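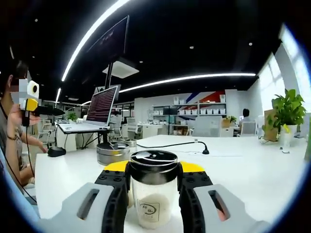

Rice jar with black screw lid; silver tins behind.

4.2 Putting dry goods into jars and tins

The Granen storage sheet promises that rice kept in a screw-top jar stays "pantry fresh". I would not plan around that. A jar keeps out dust and moths, provided the lid is on straight, and I have seen little proof of anything more.

1. Wash the jar and lid. Leave them upside down overnight, even if they look dry.
2. Pour in the rice and stop well short of the rim. The sheet says to fill to the top, which mostly gets rice into the thread.
3. Wipe the thread and screw the lid down by hand.
4. Stick the label on the front. Labels on lids end up on the wrong jar.

Note: Zemasano labels are sold as washable. Ours lasted 2 washes.

Caution: Do not tip new rice on top of old. Use up the old first.

4.3 Grouping on the table

5. Stand the round tins together on one side, wide ones nearest you.
6. Keep plants well away from open containers. Watering cans drip, whatever the owner says.
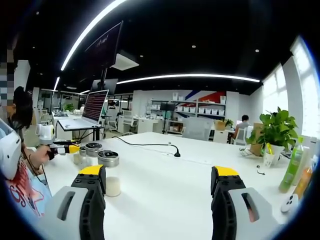 Do I need to tape round the lids of metal tins?
Only if they are going in a bag or a car. On a shelf, tape leaves glue on the rim and makes people less likely to close the tin again.

Checked by Sosina Tufa, January 31, 2019.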